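The Tablecloth

My aunt Manuela Pace left me 2000 dollars, a cat named Leone and one rule – never play cards on a bare table. So when Settimio came over in September to win back what he'd lost, I got out the cloth first, and he groaned like I'd asked him to move a piano.

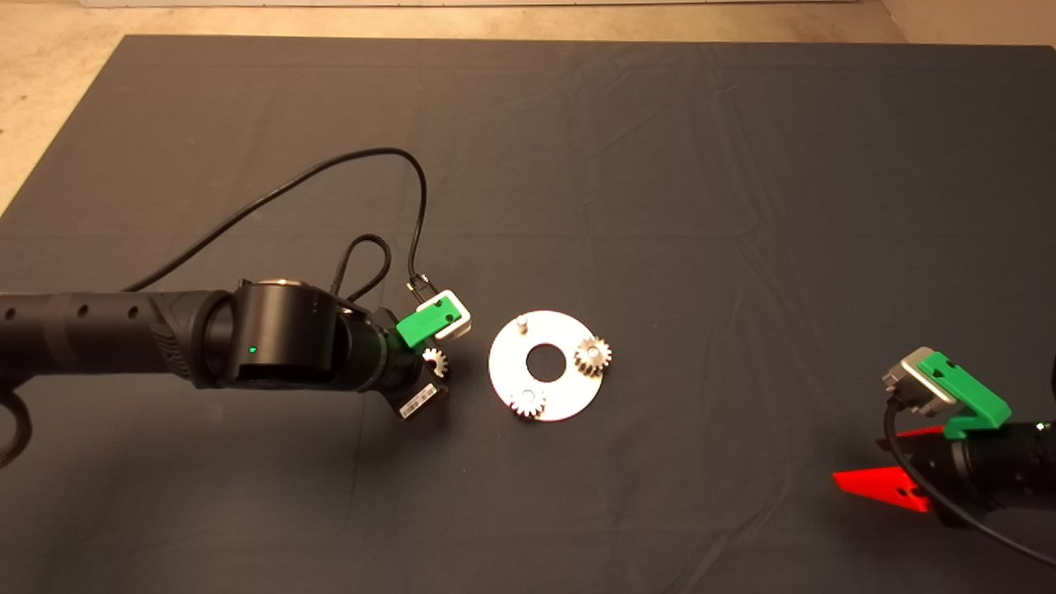
"You're stalling," he said. I was! I had 200 left and no plan at all. Leone jumped up on my chair (she does that when I stand) and I had to deal leaning over her.

We played until the neighbors' TV went quiet. Settimio kept humming, and he only hums with good cards, so I folded and folded, and then he stopped humming and I bet everything.

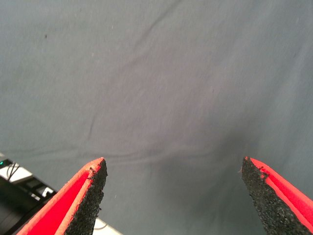

Gray cloth, a few creases.

He laid down two queens. I had three sevens and a cat on my foot. "Your aunt cheated too, you know," he said, and went to find his coat.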